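10월, 밤 11시

오늘도 저녁을 먹은 뒤에 뉴스를 너무 오래 읽었다. 한국어로 일기를 쓰기로 약속했으니까 읽은 것을 여기에 정리해 본다. 틀린 조사가 있으면 내일 고치겠다.

신문의 긴 칼럼은 국가의 빚에 대한 것이었다. 코로나가 시작되기 전까지 정부는 돈이 없다는 말을 매년 들었다. 도서관을 닫을 때도, 버스 노선을 줄일 때도 그 말이었다. 그런데 그해 봄에는 몇 주 만에 큰돈이 나왔다. 글쓴이는 그때 우리가 배운 것을 벌써 잊어버렸다고 썼다. 나는 이 의견에 반은 동의하고 반은 동의하지 않는다. 그 돈이 어디에서 왔는지, 누가 나중에 갚는지에 대한 설명이 칼럼에 거의 없었기 때문이다.

내가 그때 살던 울트데일(Ultdale)에서는 시가 가게마다 지원금을 한 번 주었다. 내가 일하던 드레이커(Draker) 창고는 가게가 아니라서 받지 못했다. 창고에서 일하는 사람이 178명이었고, 그중에서 나처럼 계약이 짧은 사람은 먼저 집에 가게 되었다. 나는 두 달 동안 방세를 저금으로 냈다. 통장에 3298이라는 숫자가 남았던 아침을 아직 기억한다. 그 숫자를 보고 커피를 끓이지 않고 물만 마셨다. 지금 생각하면 커피값은 얼마 되지 않는데, 그날은 그렇게 했다. 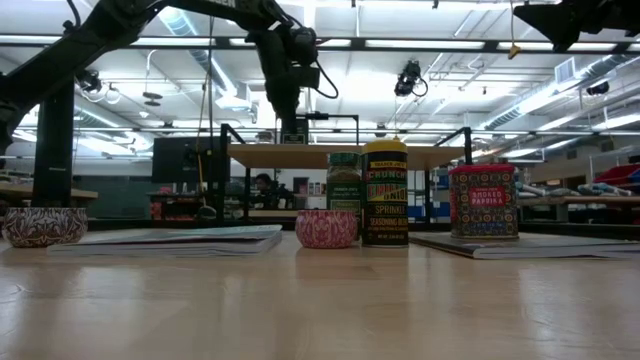

칼럼에서 제일 오래 생각한 부분은 식료품 가격이다. 글쓴이는 물가가 오른 이유를 세 가지로 나누었고, 운송비를 첫 번째로 놓았다. 나는 창고에서 일했기 때문에 이 부분은 조금 안다. 컨테이너 하나가 늦으면 그다음 주의 일이 모두 밀린다. 그러나 물건을 사는 사람은 그런 것을 보지 못하고 가격표만 본다. 노란 뚜껑이 있는 트레이더 조의 칠리 양파 시즈닝이나 파프리카 한 통 같은 것도 그렇다. 이런 통은 집에 오래 있으니까 예전 가격을 잊어버리기 쉽다. 빵과 우유는 매주 사니까 가격이 오르면 바로 화가 난다. 통계에서는 둘 다 같은 표에 들어가지만 사람의 마음에서는 무게가 다른 것 같다.

칼럼 밑에는 댓글이 400개 넘게 있었다. 나는 처음 2쪽만 읽었다. 어떤 사람은 지원금 때문에 사람들이 게을러졌다고 썼다. 이 문장을 읽고 답글을 쓰다가 지웠다. 내 한국어가 화가 났을 때 갑자기 나빠지는 것도 이유이지만, 모르는 사람을 밤에 설득하는 일이 잘된 적이 없다.

웨테멜(Wetemell) 거리의 기슬러(Gisler) 빵집 생각도 났다. 봉쇄 때 거기는 창문으로 빵을 팔았다. 사람들은 멀리 떨어져서 줄을 섰고, 앞사람이 움직이면 발밑의 테이프를 보면서 한 칸씩 갔다. 그때는 빵집이 정부보다 더 빨리 규칙을 만든다고 생각했다. 그 빵집이 아직 있는지는 모른다. 이사한 후에 한 번도 가지 않았다.

오늘 새로 배운 단어: 재정 적자, 완화하다, 허리띠를 졸라매다. 마지막 표현은 칼럼에 네 번이나 나왔다. 내일은 뉴스를 아침에만 읽고 저녁에는 밀린 편지를 쓸 생각이다.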